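Packaging and Everyday Judgement
Handout 6: What does a drink bottle tell you?
Tutor: Anitha Rajan

Most of you will have read the Mestent extract, in which we are told that shoppers "read" a bottle in a moment and know what is inside. I don't think the chapter shows this. It rests on a survey of 1,262 people who were asked what they thought they noticed, and people are poor witnesses to their own shopping.

The claim has three parts, and they need pulling apart. Cap colour is said to signal flavour. Clear plastic is said to signal honesty. A busy label is said to signal tradition. Peeters accepts all three. Suvarna accepts only the second, and I am not sure she should.

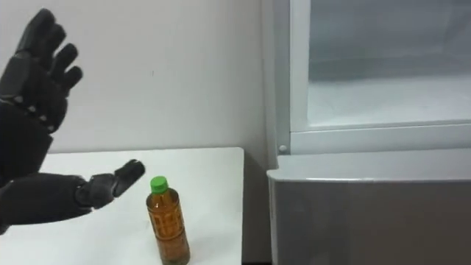
Fig. 1. Bottled drink, probably tea, with green screw cap and patterned label.

Take the cap first. Green might mean green tea, but the liquid is amber-brown. It might mean mint, or "natural", or that the maker had green caps in stock. A signal with that many readings is a weak one.

Now the label. The brown lattice lies over a translucent area, and the drink looks darker and more orange there than it does at the shoulder. So which colour is the buyer meant to trust? Clear plastic is supposed to settle the matter, yet most of what you see of the drink is seen through print.

The Kandasamy reply (pp. 16 to 20) is better on this point, though it leans on taste tests carried out with the labels removed, and I can't see what those prove about labels.

For the seminar: bring one bottle from home, full or empty. Write down what you would expect it to taste like before you read the ingredients. Nithin Chowdary will collect the sheets at the door.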